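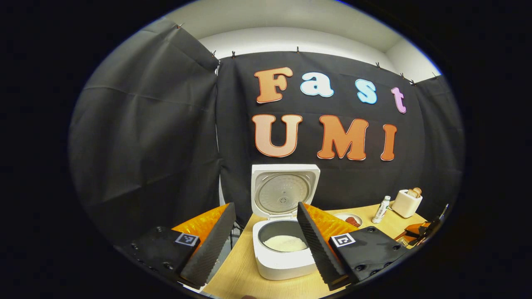 Lid up, rice in, ready for the two-finger gripper.

Last updated: July

I run the kitchen at Coltico, where we cook for 300 staff, and we've had the Stendar handheld gripper on the bench long enough for me to have opinions! You hold it and do the job yourself, and the recordings go towards teaching the arm we're getting later. The ribbed pads are lovely and grippy. My wrist is less impressed (20 goes at a rice cooker lid and I want a cuppa and a sit down).

The crew were nervous about their hours, fair enough. So far nobody's lost any, but the early prep shift is now half cooking, half demonstrating, and I reckon that deserves a different pay rate. Management's thinking about it. Four stars for the tool, two for how it was rolled out.

Comments

prepcook_bris: Same at our place, no extra pay either.

mumma_k: Does it come in a left-handed version?

tealeaf: Two stars is generous mate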